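サポート記録 チケット番号 259
件名:公開見学会デモ(軽食テーブル)で左アームが把持位置へ下りる途中に停止する
製品:Trinik 双腕デモセル
設置先:Sesthorpe 展示ホール
起票者:Aparecida Frota(Sesthorpe 見学会担当)
一次対応:Vanderleia Brito(Trinik サポート)
二次対応:Tuulikki Räsänen(Trinik 動作制御)
関係者:Cremilda Honorato(Sesthorpe 設備)、Gunvor Berge(Villier 見学会企画)
優先度:高
状態:解決済み(監視項目あり)

■ 起票内容(Frota)

11月16日の公開見学会で使う軽食デモのリハーサル中に、左アームが止まります。飲み物とお菓子を並べたテーブルで、トレイから小物をつまみ、かごへ移す動作です。

症状は次のとおりです。
・左アームがトレイの上まで移動する。ここまでは正常。
・グリッパーを下ろし始めたところで停止する。
・操作画面に「下降方向 外力検出」と出る。
・復帰ボタンを押すと待機姿勢に戻り、次の1回は成功することがある。

右アームの動作では同じエラーは出ていません。10月に設置してもらったときの受け入れ確認では、左右とも問題ありませんでした。

見学会では来場者の入れ替えごとにデモを1回行います。止まるたびに係が復帰操作に入ると、次の組の案内が遅れます。見学会の前日までに直したいです。

添付:操作画面のログ一式、テーブル配置図(Villier 作成)

■ 返信1(Brito)

ログを受け取りました。確認したいことが四つあります。

1. 設置時からテーブルの上の配置を変えましたか。
2. テーブルの布は設置時と同じものですか。
3. 停止したときのグリッパーの高さは毎回同じですか。ログの「Z現在値」の欄で分かります。
4. 左アームのケーブルの留め具に触った人はいますか。

それまでのあいだ、デモの速度設定を下げて運転してください。設定画面の「公開モード」を選ぶと速度が上限の 52 パーセントになります。外力検出のしきい値は変更しないでください。来場者の近くで動かす機械なので、しきい値を緩める対応はこちらでは案内していません。

■ 返信2(Frota)

1. 配置は変えました。Villier の Berge さんの案で、食品売り場に近い見た目にするため、什器と商品を増やしました。添付の配置図が新しいほうです。
2. 布は変わりました。前はグレーの薄い敷物で、今は茶色の布です。設備の Honorato が敷きました。
3. ばらばらです。高いところで止まることもあれば、ほとんどトレイに届いてから止まることもあります。
4. ケーブルについては Honorato に聞いています。

公開モードにしました。止まる回数は減りましたが、まだ出ます。

■ 返信3(Honorato)

設備の Honorato です。布を敷くときにアームを手で持ち上げる必要があり、手動誘導モードで左右とも動かしました。そのとき左アームのケーブルが手首の横で張っていたので、留め具を一つ外して付け直しています。外したのはその一か所だけです。

布はテーブルの裏側で固定しました。トレイは布の上に置いてあるだけで、固定はしていません。

■ 返信4(Brito)

ありがとうございます。原因の候補が二つになりました。

(A)ケーブルの引っ張り
留め具の位置がずれると、手首を下ろす途中でケーブルが張り、制御側はそれを外からの力とみなします。停止する高さが毎回違うという症状と合います。アームの姿勢によってケーブルの余りが変わるためです。

(B)トレイ面の高さのずれ
布の厚みが変わるとトレイの高さも変わります。グリッパーの指先が登録値より早くトレイに当たると、同じエラーが出ます。この場合、停止する高さはほぼそろいます。

ログの停止記録を高さ順に並べたところ、二つの山がありました。高い位置で止まっている記録が多く、残りはトレイ面のすぐ上に集まっています。AとBの両方が起きている可能性があります。先にAを見ます。

手順A(二人で行ってください)
1. 非常停止を押し、アームが動かないことを確かめる。
2. 左アームの手首横のケーブルを手で持ち、輪になっている部分の余りを見る。
3. 留め具を緩め、輪を指3本分の大きさまで広げてから締め直す。
4. 非常停止を解除し、手動誘導モードで手首をトレイの奥、中央、手前の順に下ろす。
5. どの位置でもケーブルが張らなければ完了。張る位置があれば、その位置を返信に書く。

■ 返信5(Honorato)

手順Aを Frota と行いました。奥と中央では張りません。手前へ下ろすとまだ少し張ります。留め具をもう一段上の穴に移したところ、手前でも張らなくなりました。この位置で固定してよいですか。

■ 返信6(Räsänen)

動作制御の Räsänen です。一段上の穴で構いません。ただし待機姿勢に戻ったときに、ケーブルの輪が上側のリンクの内側に入らないことを確認してください。待機姿勢への移動を公開モードの速度で往復させ、そばで見ていれば分かります。

次に手順Bです。トレイ面の高さを登録し直してください。

手順B
1. トレイの中身を全部出す。
2. 設定画面で「作業面の登録」を開き、対象を「トレイ中央」にする。
3. 左アームを手動誘導モードでトレイの上に移し、グリッパーを真下に向ける。
4. 「接触検出で登録」を押す。アームがゆっくり下り、指先がトレイに触れた位置で止まる。
5. 表示された値を控える。
6. 同じことをトレイの手前側と奥側でも行う。
7. 三つの値の差が 3 ミリ以内なら、そのまま「保存」を押す。超える場合は保存せずに知らせる。

布にしわがあるとトレイが傾きます。登録の前にトレイを一度持ち上げ、下の布を手で伸ばしてください。

■ 返信7(Frota)

手順Bの結果です。一回目は手前側だけ値が大きく外れました。トレイを持ち上げたら布が折れていました。伸ばして置き直し、二回目は差が 3 ミリ以内に入ったので保存しました。

待機姿勢への往復も見ました。ケーブルの輪は外側に出たままです。

このあと通しで確認します。終わったら写真を付けて返信します。

■ 返信8(Berge)

Villier の Berge です。配置について質問です。見学会では左側の段付きの陳列台と、奥の瓶のラックをこのまま使いたいと考えています。アームの動く範囲に入っているなら配置図を直します。また、当日は Van Wijk からも見学の方が来るため、テーブルの周りに立つ位置の目印を床に貼る予定です。機械側で必要な距離があれば教えてください。

■ 返信9(Räsänen)

配置図を確認しました。陳列台は右アーム、瓶のラックは両アームの通り道に近い位置です。現在の動作プログラムでは、どちらのアームもラックの上を横切りません。ラックを手前へ寄せると横切ることになるので、今の位置から動かさないでください。布に小さな印を付けておくと戻すときに便利です。

陳列台は段が透明なので、上から見ると縁の位置が分かりにくくなります。台を拭いたあとなどに位置がずれていないか、毎回見てください。ずれたまま右アームを動かすと、指先が段に当たるおそれがあります。

立ち位置の目印は、テーブルの縁から 100 センチ以上離してください。係の方は非常停止に手が届く側に立ち、デモ中はその場所を離れないようにお願いします。

■ 返信10(Frota)

通し確認の結果です。

・公開モード、新しい配置のまま、トレイの手前、中央、奥で実施。
・外力検出の停止は出ませんでした。
・つまみ損ねが一度ありました。小物がトレイの角に寄っていたときです。中央寄りに置き直すと成功しました。
・右アームは陳列台の側で待機と取り出しを繰り返し、異常なし。

確認中の写真を付けます。
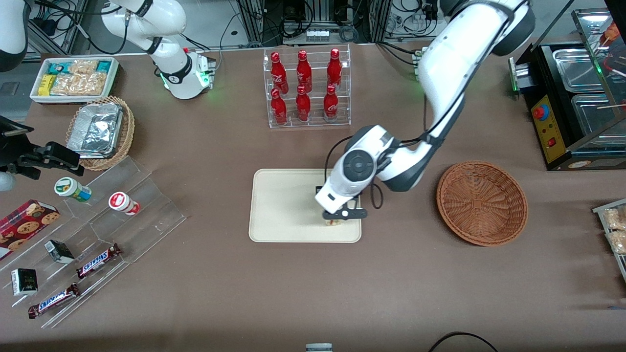
添付写真:左アームのグリッパーをトレイへ下ろしたところ

手首横のケーブルの取り回しを見てください。留め具は返信6で了承をもらった位置です。

■ 返信11(Brito)

写真とログを確認しました。ログでは下降中の外力の値が全域で低く、登録し直す前に見られた二つの山はどちらも消えています。ケーブルは手首の横で輪になっていて、グリッパーは真下を向いています。この姿勢で問題ありません。

つまみ損ねについては、把持の失敗として正常に処理されています。アームは一度上がり、同じ位置で再試行し、二回目も取れなければ待機姿勢に戻ります。停止エラーとは別の扱いなので、復帰ボタンは不要です。係の方には次のように伝えてください。

・アームが待機姿勢に戻り、画面の表示が「再開待ち」のとき:小物をトレイの中央寄りに直し、「再開」を押す。
・画面の表示が「外力検出」のとき:テーブルに手を入れず、非常停止を押してから原因を見る。

■ 返信12(Frota)

係に伝えました。印刷して操作画面の横にも貼ります。

もう一点質問です。見学会の途中で布を直したくなった場合、高さの登録はやり直しになりますか。

■ 返信13(Räsänen)

トレイを持ち上げた場合はやり直してください。手順Bの全部は必要なく、「トレイ中央」の一点だけ接触検出を行い、保存済みの値との差を見ます。差が 3 ミリ以内なら続行できます。布の端を引いて直しただけで、トレイに触れていなければ不要です。

作業は来場者の入れ替えの間に行い、登録中は目印の内側に誰も入れないでください。

■ 見学会当日の報告(Frota)

予定どおり全部の組に見てもらいました。外力検出の停止は出ていません。「再開待ち」は午後に一度出て、係が小物を直して再開しました。そのとき案内が少し遅れましたが、次の組の開始には間に合っています。

昼の休憩に布の端を直し、念のため一点だけ登録を確認しました。差は範囲内でした。

来場者からの質問で多かったのは、アームがどうやって物の位置を知るのか、瓶も持てるのか、の二つです。瓶の動作は今回のプログラムに入っていないと答えました。Van Wijk の方から、瓶を扱うデモの予定について問い合わせがあったので、Berge さんに引き継ぎました。

■ 終了処理(Brito)

原因
1. 左アーム手首横のケーブル留め具の位置ずれ。下降中にケーブルが張り、外力として検出された。
2. 布の交換とその折れによるトレイ面の高さのずれ。

処置
1. 留め具を一段上の穴へ移動。
2. 布を伸ばしたうえで作業面を再登録。
3. 係向けの対応手順を操作画面の横に掲示。

残件
・設置手引きの「布を敷く」の項に、敷物を替えたら作業面を再登録することを追記する(担当:Räsänen)。
・留め具の推奨位置を図で示す。現在の手引きは文だけで、穴の段が分からない(担当:Brito)。
・瓶を扱うデモの見積もりは別チケットとする。Villier からの連絡待ち。

同じ症状が再発した場合は、このチケットに返信すれば再開されます。その際は、停止時のログと、留め具の位置が分かる写真を付けてください。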